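Belberg Nuclear Safety Office
January 9, 2022
The Office has completed its review of the coolant storage area at the Sandance plant, which has been shut down for decommissioning. A summary of the findings follows in this thread.

Belberg Nuclear Safety Office
The review began in August, after plant staff reported damp concrete under a storage tank in the east yard. The operator, Rana, notified this Office the same day, as its license requires.

Belberg Nuclear Safety Office
Inspectors examined 44 tanks. Corrosion deeper than the permitted limit was found on 12 of them, in every case along the lower seam. The remaining tanks met the standard.

Belberg Nuclear Safety Office
Water from the damp area was sampled inside the containment wall. Low levels of tritium were present. Samples taken outside the wall, and at the Gutby well field, showed no change from earlier readings.
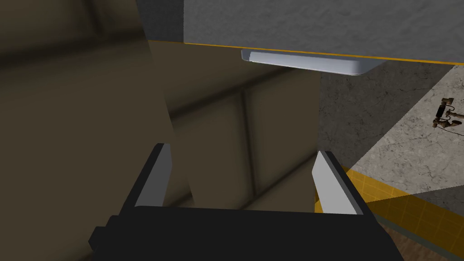 Yiran Ye: The Gutby wells are tested once a month. If something had passed the wall between tests, would your readings have caught it? Residents were told in the fall that checks would be more frequent.

Belberg Nuclear Safety Office
In reply to the question above: monthly sampling can miss a brief release. Groundwater in this area moves slowly, and a release of any size would be expected to remain detectable at the next test. The Office accepts that the more frequent schedule announced to residents was late in starting. It is now in effect, and results will be posted every 12 days.

Belberg Nuclear Safety Office
The review also looked at records. Rana's inspection logs for the east yard were complete for the upper walls and roofs of the tanks. Entries for the lower seams were missing for two quarters. The operator states that access was blocked by stored piping. The Office does not consider this an acceptable ground for leaving out a required check.

Belberg Nuclear Safety Office
The following orders have been issued. Rana must empty the corroded tanks and take them out of service. It must clear the piping from the east yard. It must submit a revised inspection plan, to be approved before any tank is refilled.
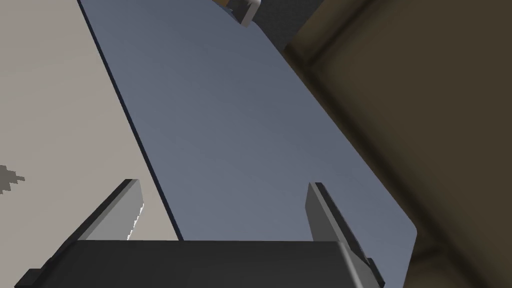 Work on the tanks will also require changes to the drainage trench that runs beside them. The present covers are ribbed steel and hold standing water, which makes it hard to tell rain from seepage. Rana has proposed replacing them with large, flat covers. The Office has no objection to the shape but has asked for a drainage test before the covers are ordered.

Belberg Nuclear Safety Office
Residents have asked about cost. The work will be paid for from the Sandance decommissioning fund. Rana has requested release of 80 percent of the amount at the start of work. That request is still under consideration.

Belberg Nuclear Safety Office
The full report, with seam measurements for each tank, may be read at the Gutby public library and at the Office's front desk in Belberg. Written comments may be left at either location.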